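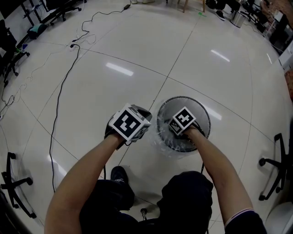 Household robots still slow on simple chores, trial finds

Machines are getting better at routine cleaning work but remain well short of what a household or shop would expect, according to results released in May by the Julurwood Centre for Applied Automation.

The centre tested two systems, Pudeck and Preda, on 50 everyday tasks, among them emptying a wastebasket, folding towels and restocking a low shelf. Both were trained on recordings of people doing the same work with hand-held grippers — more than 700 recordings in all.

Rigid items such as cups and boxes were handled reliably. Thin plastic proved harder. Bin liners slipped, bunched or tore, and a job that takes a person a few seconds took the machines up to 200 seconds.

The centre said neither system was ready for unsupervised use in homes. Shop-floor work may come sooner, it said, as shelves and aisles can be kept to a set layout.

A second round of testing will take place at a grocery store in Flaselden, where staff will work alongside the machines after closing time. Results will be published on the centre's website.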